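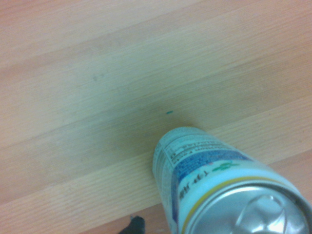

Mon 5 October

The table is due for refinishing. It has had two coats of hardwax oil since I put it together, the last one in September of last year, and the finish has gone thin where people eat. A drop of water used to bead for a good while. Now it soaks in and leaves a dull spot by the time I find a cloth.

Marks on the wood, as of this morning: one faint gray smudge and one short teal-blue dash. The smudge did not respond to dish soap or a white eraser. The dash I have not tried yet. If it is paint, a plastic scraper should lift it. If it is ink, it has probably gone into the grain and will need sanding.

The planks were never a perfect match. They came from Stivcombe as a mixed lot, and I arranged them by width and ignored the color. The difference in shade has stayed about the same. I considered a tinted oil to even it out and decided against it, as tint shows every lap mark on a top this size.

Plan: 180 grit by hand, along the grain, then vacuum and wipe. One thin coat of Stidix clear, 6 hours, then a second coat. The tin says 4 hours between coats, but the room is cool at this time of year.

Drinks cans go on coasters until the second coat has cured. The rims leave rings on fresh oil.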